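Driswood Open Day – Demonstration Safety Checklist, With Comments

Station: two-arm sorting demo, simulator and live cell
Date of inspection: Wednesday, December 29, 2021
Inspected by: Lucie Poirier
Station lead: Fotis Gkikas
Expected visitors: around 235, in groups of 16

1. Visitor route
Floor tape in place from the entrance to the station – OK
Exit doors unlocked and clear – OK
Comment: One strip of tape by the coat rack is lifting. Replace before opening.

2. Simulator display
Screen stand weighted and stable – OK
Power and network leads under cable cover – NOT OK
Comment: The cover stops short of the wall socket. Fotis has a second length in the Verkton cabinet and will fit it today.

3. Simulated task
Correct scene loaded – OK
Both arms present, two bins on the table – OK
Cubes within the work area – OK
Comment: The scene has small colored cubes and two open bins, one teal and one pink. I asked for a slow run and watched the pick from the overview. Speed is fine for visitors to follow.

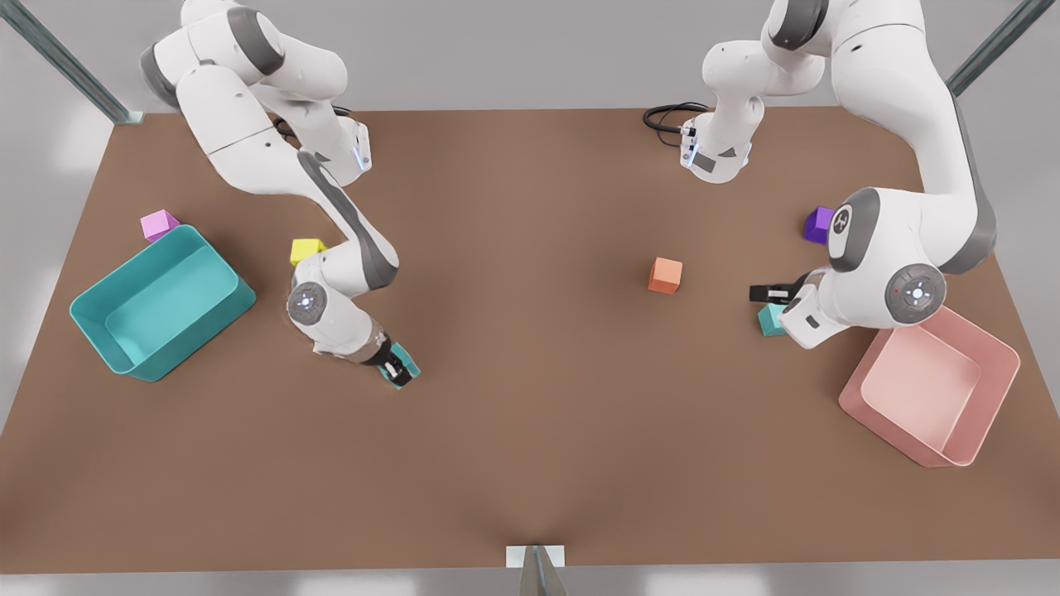 Reset takes one key press. The presenter should do this, and the keyboard should go back on the shelf between groups. In November a visitor closed the program by leaning on it, and the next group had to wait.

4. Second view
Close view from above available on the same screen – OK
Presenter can switch views without leaving the station – OK
Comment: Give people a moment after switching. In the close view the gripper fingers come in at the bottom, and anyone who missed the overview won't know what they are looking at.

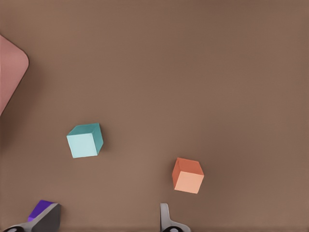

Text on the presenter's card still uses last year's key for switching back. Corrected by hand on my copy. The other copies need the same change.

5. Live cell
Guard panels closed and latched – OK
Emergency stop tested, both buttons – OK
Door interlock tested – OK
Key removed when unattended – NOT OK
Comment: Key was in the panel when I arrived. It goes to the front desk, hook 534, whenever the presenter steps away – lunch included.

6. Staffing and first aid
Presenter briefed – OK
Second person at the guard line – OPEN
First aid kit sealed and in date – OK
Comment: The El-Sayed team offered someone for the morning. Afternoon is not covered. Live cell stays off if there is only one person at the station.

7. Noise and lighting
Speech audible at the back of the group – OK
Glare on screen – minor
Comment: Lower the blind on the Josenetti side after noon.

Result: simulator may run once the cable cover is fitted. Live cell on hold until items 5 and 6 are closed. Call me on extension 917 for the recheck.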